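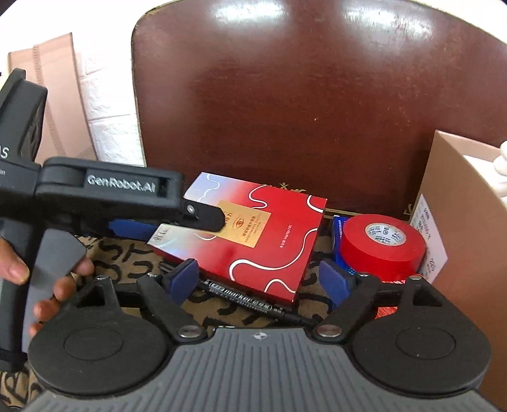 Tips for the software side of a home packing bench

I keep a small workshop at home where we record tasks with hand-held grippers and then train a control policy from the recordings. These tips are for people who do the same on a kitchen chair or a spare table. I am Hema D'Souza, and I write the tooling for our group, so most of my advice is about software, with a little about tape and boxes.

Before you record

Set the clocks first. If you work with two grippers, one in each hand, their recordings must agree in time. We had one set of 217 episodes where the left hand was always a little behind the right, and the policy learned to wait before every handover. Now my script refuses to open a new session until both devices have answered the time check.

Close the jaws fully and open them fully at the beginning of every session. The software takes these two values as zero and full width. If you skip this, a marker pen and a thin box edge may get the same number, and you will look for the mistake in the wrong place, as I did for a whole evening.

Wipe the finger pads with a cloth that is only slightly damp. Dust changes the grip and you will not see it in the numbers.

Choosing the objects

Glossy lids are hard for perception. A gift box with a shiny or colour-changing finish gives a different picture from each side, and our tracker Delix used to lose the edge when the lid caught the lamp. Turn the lamp to the wall. If you can't, record the same box under two kinds of light and label both.

A round roll of tape will go away from you if it stands on its side. For the first recordings lay it flat. Later let it stand, so the policy meets this case also.

Pens are good practice. Put the pen at a different angle each time – I draw the angle from a small random list in the planner, as my hand always prefers the same one.

Patterned cloth is worth keeping under the objects for a part of your data. Animal print, flowers, checks, all are useful. Our first segmentation model was trained only on a plain grey mat and it found "objects" in every spot of a printed fabric. With 96 more episodes on busy cloth this became much better, though it still makes mistakes near folds.

Brand names and small writing on boxes: decide early if you blur them. We blur addresses and phone numbers on parcel labels and leave the rest.

Planning the movements

Write the task as short steps in the planner before you touch anything. "Hold the box with the left, take the pen with the right, bring the pen to the lid" is enough. Long sentences look nice in the file but the annotators read them differently.

Keep a distance rule between the two grippers. In Flastton, our planner, it is one line in the settings file. I make it wider than needed for the first tests and reduce it slowly.

When one finger only touches an object to keep it still, mark this as "support" and not as "grasp". Pritex, the labelling tool, has no such label at the start, so add it yourself under Custom. Without it the policy tries to close the jaws on the lid, and soft card does not forgive.

Looking after the files

Name the folder by room, surface and task. Do not put "final" in a name.

Copy the recordings before supper, not after. My disk became full in August at episode 877 and the last part of the session was empty, although the screen showed green all the time. Now there is a check for free space every time the jaws open.

Replay one episode from each batch at half speed. Look at the width curve together with the video. A small saw shape in the curve usually means a loose bolt at the finger, so take the screwdriver before you take the debugger.

If the replay drifts to one side, check the camera calibration file first. The old one is often loaded from cache. Krajčí, our loader, keeps it until you delete the folder by hand.

For stains on the cloth

Marker ink on printed cotton: put kitchen paper under the spot and press with a little surgical spirit from above. Change the paper often. Try it on a corner first, because some prints lose colour.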